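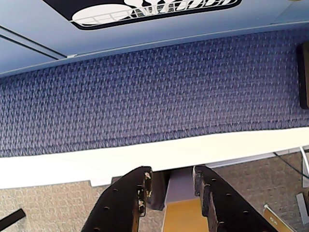

Home Reviews Guides Forum Contact

Drunero hand-guiding kit, two months in

We bought the Drunero from Numomgate in March to record pick-and-place demos by hand. You hold the handle, close the fingers on the part, and the software saves the motion for the arm to replay. Setup took 2 hours, mostly calibration. The trigger is light enough for a full afternoon. Playback is smooth on slow moves and overshoots on quick ones. The remote mode lags, and I went back to our old Verhoeven controller for that. The manual is thin. At $600 it's fair for hand demos. I wouldn't buy it for remote work.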